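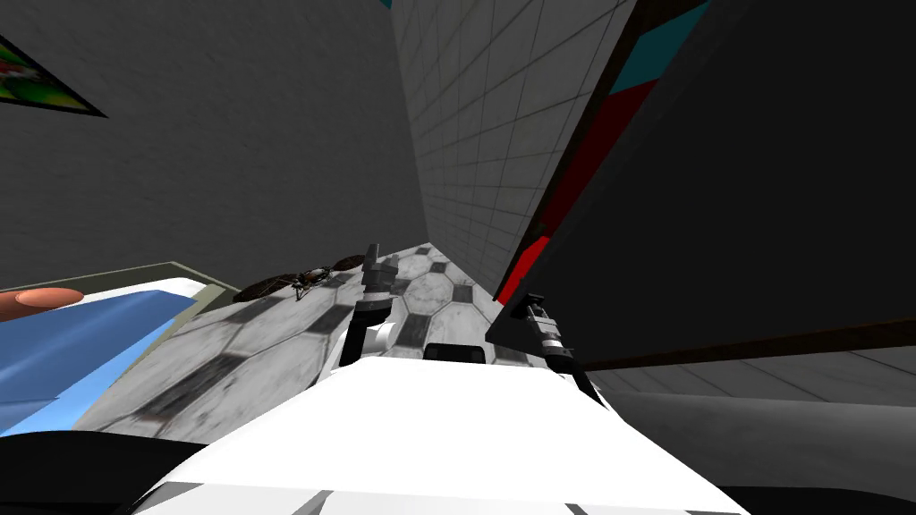 How to clean and seal a marble tile floor at home

When my wife and I moved into our flat in Lanness, the marble in the hall looked tired. There were gray paths where people walk and dull rings near the kitchen door. A floor company offered to polish everything by machine, but the price was too high for us, so I learned to do it by hand. I made some mistakes, and I write them here also.

This guide is for polished or honed marble tiles inside the house. It is not for outdoor stone, and it does not repair deep scratches.

What you need

- a soft broom or a dust mop
- two buckets
- a flat microfiber mop and a second clean mop head
- pH-neutral stone cleaner
- baking soda and plastic wrap, for stains
- a penetrating sealer for natural stone
- lint-free cloths, more than you think
- gloves, and knee pads if your knees are like mine

Please do not use vinegar, lemon or any bathroom cleaner against lime. Marble is a lime stone itself, so the acid eats the surface and leaves a pale mark. My first ring came from half a glass of white wine which stayed on the floor during one dinner.

Step 1. Check if the floor needs sealer

Put a spoon of water on a tile in the busiest place and wait 16 minutes. If the stone under the water becomes darker, the sealer is gone or was never there. If the water stays on top as a drop and the color does not change, you can clean only and finish at step 3. Test also one tile in a corner, as the two places can give different answers.

Step 2. Remove the dust

Sweep slowly, from the walls to the door. Sand is the real enemy of polished marble. If you use a vacuum cleaner, take the head with soft brush and switch off the rotating part. Small wheels can also carry grit, so wipe them first.

Step 3. Wash

Fill one bucket with warm water and the cleaner, in the amount written on the bottle. The other bucket has only clean water. Dip the mop in the first, squeeze it well, and wash an area which you can reach without stepping. Rinse the mop in the second bucket before you go back to the first. Change the water when it becomes gray.

After washing, go over the floor once more with the clean mop head and plain water, then dry with a cloth. I skipped the drying the first time and had cloudy stripes in the whole hall.

Step 4. Take out oil stains

Mix baking soda with a little water until it is like thick yogurt. Spread it on the stain, a bit wider than the stain itself, cover with plastic wrap and tape the sides. Leave it for a day, then take off the wrap and let the paste dry completely before you lift it with a plastic scraper. An old stain can need 4 rounds. Rust is a different problem, and for this I would ask a stone shop.

Step 5. Seal

The floor must be fully dry. I waited two days after the last washing. Open the windows, put on gloves, and try the sealer first on a tile behind a door.

Work in small areas. My sealer needed 200 ml for the hall, but a more porous stone drinks more. Spread a thin layer with a cloth, wait as long as the label says, and then wipe off everything that did not go in. Do not let it dry on the surface! It makes a sticky film, and I spent a full evening to remove mine.

Keep people and pets off the floor until the next day.

How often to repeat

I sweep most evenings and wash once per week. The water test I do every September, before the wet shoes season begins. The bedroom has not needed new sealer yet, while the hall got its second coat last year.

If you have dull rings from acid, sealer will not hide them. Small ones can be improved with marble polishing powder and a damp felt pad, but practice on a spare tile first if you have one.

Benedek Takács
Last changed 1/12/24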